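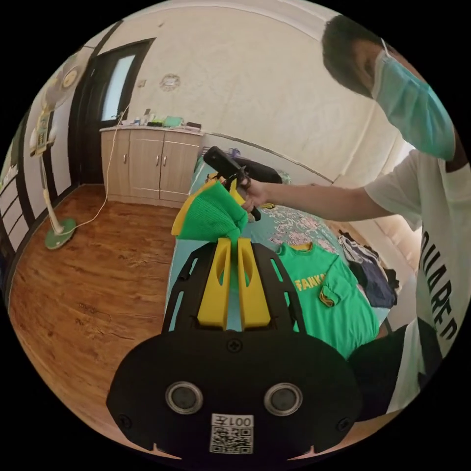
Henok Tufa wrote in after the last page to ask why his policy folds well on Monday's clothes and badly on everything else, when he already has 500 demonstrations. The usual cause is how the data was split, so start there.

How to split and test cloth demonstrations

1. Group by garment before anything else. Every recording of the same shirt goes in the same group, whichever room it was made in. If one shirt lands in both training and test, your score means very little.

2. Hold out whole garments. In our Findora runs we kept 19 garments for testing and never trained on them. Mix colors and knits.

3. Trim the start and end. Cut the part where the gripper is only traveling – leave a short lead-in before the fingers close.

4. Check the gripper width signal. Plot it next to the video for a few recordings. Thick fabric holds the fingers slightly open, and a fixed "closed" threshold will mark those grasps as misses. We set ours per garment.

5. Train with 5 seeds. Report the mean and the worst one. Our worst seed was about a third below the mean, and that gap shrank once step 4 was fixed.

6. Score the grasp and the fold separately. A good grasp followed by a bad fold needs different data from a missed edge.

If the held-out score is still low, record more garments before you record more repeats. The split script is in the Gebreyes folder, under tools.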